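Opinión sobre las regletas Mokberg: dos meses de uso en casa

Escribo esta reseña porque antes de comprar busqué opiniones y encontré muy pocas, casi todas de una sola línea. El español no es mi lengua materna, así que pido disculpas por adelantado si alguna palabra técnica no es la correcta. En mi país a esto lo llamamos simplemente "el múltiple".

Compré en abril tres cosas de Mokberg en la tienda en línea Stosport: la regleta de cabezal cuadrado con cable largo, la regleta alargada de color y un adaptador pequeño. Pagué 37 euros por todo, con el envío incluido. El pedido llegó un miércoles por la tarde, en una caja de cartón más grande de lo necesario.

La regleta de cabezal cuadrado

Es la que más uso. Es blanca, con las esquinas redondeadas, y me gusta que no sea larga, porque cabe al lado de la lámpara sin molestar. La superficie tiene pequeños relieves que recogen polvo; lo limpio con un pincel seco, siempre desenchufada.

El cable es grueso y da confianza, pero es también mi queja principal. Viene recogido en vueltas muy apretadas y mantiene esa forma durante muchos días. Yo lo dejé extendido detrás del sofá con dos libros encima, y después de 10 días todavía se levantaba en el centro. Mi vecina Archana Thakur tiene el mismo modelo y lo resolvió con una cinta de velcro: acepta que el cable quiere estar enrollado y lo deja enrollado. Yo no lo recomiendo si se conecta un calefactor, ya que un cable recogido se calienta más.

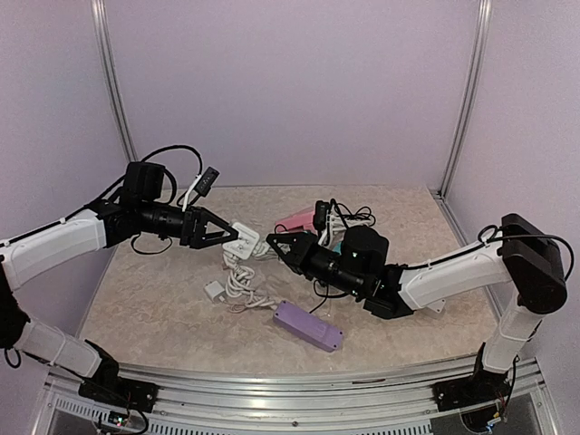

La regleta alargada de color

La elegí para la mesa de trabajo. Quería una cosa alegre y no otro objeto blanco que desaparece en el desorden. El color es más suave que en la página de la tienda, y según la hora del día lo veo más rosa o más violeta. A mi hija le gusta mucho y a mi marido nada.

En el uso diario funciona bien. Tengo conectados el portátil, el cargador del teléfono y una lámpara, y los enchufes entran con una resistencia justa, ni flojos ni demasiado duros. Pesa poco, y esto es un pequeño problema: cuando tiro de un enchufe con una mano, la regleta viene también. Al final la sujeté a la mesa con cinta de doble cara.

Quería saber si era posible fijarla a la pared y escribí a la tienda. Me contestó Adel Benmoussa, muy amable, en menos de un día. Me dijo que no aconsejan abrirla ni cambiar los tornillos y que para la pared es mejor comprar un soporte aparte. Todavía no lo he comprado.

Antes tenía una regleta Tamiru, que me duró muchos años. El plástico de aquella era más duro y el interruptor hacía un clic más claro, pero el cable era tan corto que siempre necesitaba un alargador.

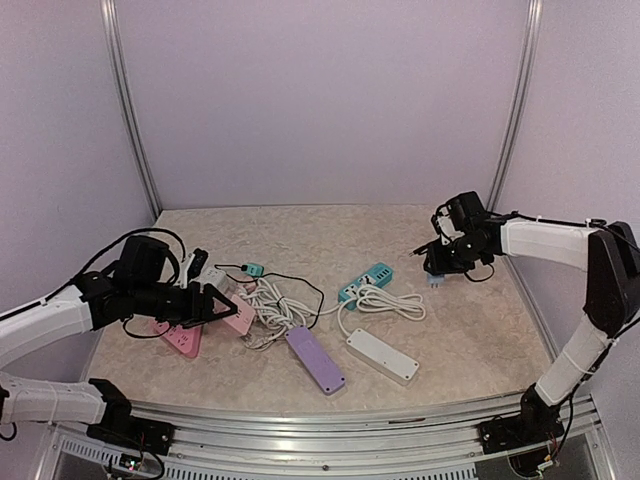

Por eso, para una habitación donde la toma de pared está lejos, prefiero la Mokberg de cable largo, aun con sus vueltas. Para un escritorio junto a la pared, la Tamiru me parece todavía una buena compra, si alguien la encuentra.

El adaptador pequeño

Es ligero y ocupa muy poco. Lo llevo en el bolso cuando viajo y ya lo he perdido dos veces dentro del mismo bolso. Entra bien en la toma, aunque en casa de mi suegra, donde las tomas son antiguas, quedaba un poco suelto y preferí no usarlo.

Lo que me gusta: el tamaño del cabezal cuadrado, el largo del cable, la atención de la tienda.

Lo que no me gusta: el cable que no se estira, el poco peso de la regleta alargada, las instrucciones con letra minúscula.

Le pongo cuatro estrellas de cinco. La devolución es posible durante 30 días, pero yo me quedo con las tres piezas. Si alguien conoce una manera rápida de poner recto el cable, le agradezco que lo escriba en los comentarios.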